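Bin Cell Back Up After the Cable Snag

Well, we finally found it! Those of you who follow the picking project at Hakamdale will remember that the arm had started throwing protective stops in the second week of the long run, always near the same wall of the bin and never twice in a row when anyone was standing there with a notebook. After 26 stops and a lot of muttering we have an answer, and it's a good one for anybody who runs hoses or cables along the outside of an arm.

The short version is slack. When the gripper was moved over from the Zutmont cell, the cable loop went on with more length than this bin needs. On high, central picks you would never notice. But when the wrist tipped over to get at something lying flat, the loop swung low, touched the rim on the way out and tugged at its connector. The controller felt a load it didn't expect and stopped, exactly as it should. Then somebody (several of us, I'm afraid) cleared the stop, jogged the arm up and carried on, and the evidence was gone.

What gave it away was the log. We had 457 picks recorded for the week, and once they were sorted by wrist angle instead of by time, the stops bunched up beautifully at one end. I may have cheered.
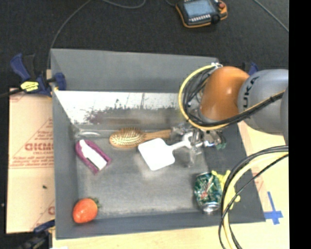
Urban wrote in from the night shift to say the flat items had always been the worst of the lot, and that the stops should have been reported from the first one, however quick they were to clear. Fair point, and it's the part of this story I'd most like people to take away. A stop that clears in ten seconds still goes on the sheet. We've added a line for wrist position too, so please fill it in even when you're in a hurry.

Now for the fix. The loop has been shortened and given a second tie point, the connector was swapped out, and the joint limit on that side comes in by 14 degrees. We lose a few awkward picks in the corners, but the planner finds another way in for most of them, and watching it do so is a treat!

Two things are still open. The spare cable set on the shelf is the old length, so don't fit it without asking first. And the Maston cell has the same gripper mount and hasn't been checked yet. That's booked for Saturday morning, power off and locked out before anyone reaches in, and there's room for 2 more pairs of hands if you'd like to learn how the routing goes. Sign up on the sheet by the cell door.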